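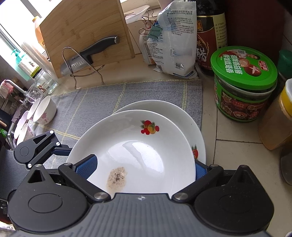

*White plate with the fruit pattern, grey mat below.*

So you want to write to the head of a tech company and get an answer? I've done it a few times now (Elmarie Maluleke at Jiker wrote back in March!) and it's easier than you'd think.

1. **Find the right name.** Check the leadership page, then the latest news. Echeverri swapped chief executives and I nearly wrote to the old one.
2. **Keep it short.** My first go was more than 1000 words – way too long. Now I stop at 30 or so lines.
3. **Ask one thing.** I asked Walter Ospina at Maditz how he got his start, and that was it.
4. **Follow up once,** a couple of weeks later, then leave it.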